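Berkitz 4 リハスタ用デジタルミキサー セットアップガイド
第5章 バンド演奏の接続と録音(抜粋)

5-1 はじめる前に

電源は最後。先にケーブル全部つなぐ。
必要なもの:本体、付属電源アダプター、マイク、シールド、USBメモリー。ヘッドホンもあると楽。
ファームウェアが古いと5-4のマルチ録音が出てきません。先に第2章の更新を済ませること。

注意:電源オンのままファンタム電源つきのマイクを抜き差ししない。大きいノイズが出ます。スピーカーを傷めます。

5-2 接続の手順

1. メインフェーダーを全部下げる。ヘッドホンつまみも下げる。
2. ボーカルマイクをCH1へ。コーラスがいる場合はCH2。
3. ギターアンプはマイク録りでCH3。ライン出力のあるアンプなら直接でも可。
4. ベースはCH4のHi-Zスイッチを入れてから挿す。逆だとポップ音。
5. キーボードはステレオ入力L/Rへ。モノラルの機種はLだけに挿す。
6. ドラムはオーバーヘッドとキックを背面の拡張入力へ。
7. メイン出力をパワードスピーカーにつなぐ。
8. 本体の電源を入れる。起動ランプが緑になるまで待つ。
9. スピーカーの電源を入れる。切るときは逆の順番。

メモ:背面の拡張入力はCH5以降の扱い。画面の2ページ目に出ます。見つからないという問い合わせが多いです。 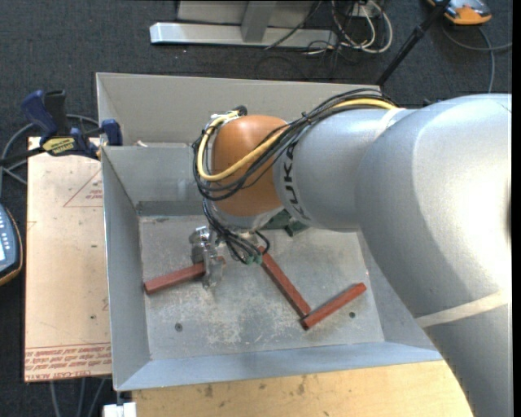 図5-1 KUKAロゴ入りのアームと、金属製の箱の中の角棒

5-3 レベル合わせ

ひとりずつ。全員で一度に鳴らさない。

1. 画面の「GAIN」を押す。
2. ボーカルに本番の声量で歌ってもらう。小声のテストは意味なし。
3. メーターが黄色に軽く触れるところまでゲインを上げる。赤がついたら下げる。
4. 残りのチャンネルも同じように。順番はドラム、ベース、ギター、鍵盤がおすすめ。
5. フェーダーを0の位置まで上げて全員で1曲。サビで赤がつくチャンネルだけ直す。

注意:ハウリングが起きたらまずメインフェーダーを下げる。ゲインをさわるのはそのあと。モニタースピーカーの向きも確認してくださいい。

モニターの返しはバンドによってかなり違います。設定例(Bestportスタジオ、Annick Collet提供):ボーカルの返しは声と鍵盤だけ、ドラムの返しはベースとクリック。リバーブは返しに入れない。迷ったらこれで。

5-4 マルチ録音

1. USBメモリーを前面に挿す。フォーマットはexFAT。
2. 「REC」→「MULTI」を選ぶ。
3. 曲名を入れる。空欄だと日付だけのファイル名になって、あとで困ります。
4. 録音したいチャンネルにチェック。
5. 赤いボタンを長押し。カウンターが動いたら録音中。
6. 止めるときはもう一度長押し。「保存中」の表示が消えるまでメモリーを抜かない。

メモ:1回の録音は最長66分。これを超えると自動で次のファイルに分かれます。つなぎ目の音切れはなし。
メモ:内蔵メモリーに残せる曲は約548曲分のシーン設定のみ。音声そのものは入りません。

注意:保存中に電源を切るとファイルが壊れます。復旧はできません。

5-5 シーンの保存と呼び出し

1. 「SCENE」を押して空き番号を選ぶ。
2. 名前をつけて「STORE」。
3. 呼び出しは「RECALL」。フェーダーの位置が一気に変わるので、演奏中はやらないこと。

バンドのメンバーが入れ替わるとき、サポートの鍵盤が増えるときなどは、元のシーンをコピーしてから直すのが早いです。上書きすると戻せせません。

5-6 うまくいかないとき

音が出ない → ミュートボタンの点灯を確認。次にメインフェーダー。
片側だけ音が小さい → パンの設定。ケーブルを左右入れ替えて試す。
録音ファイルが空 → 手順4のチェックもれ。
ブーンという音 → アンプと本体の電源を同じコンセントから取る。
それでもだめ → サポート窓口へ。シリアル番号は底面のシール。

本章の執筆:Teun Verstraete
改訂:11 Jun 2023(5-4の録音時間を修正)

次は第6章「エフェクトの設定」へ。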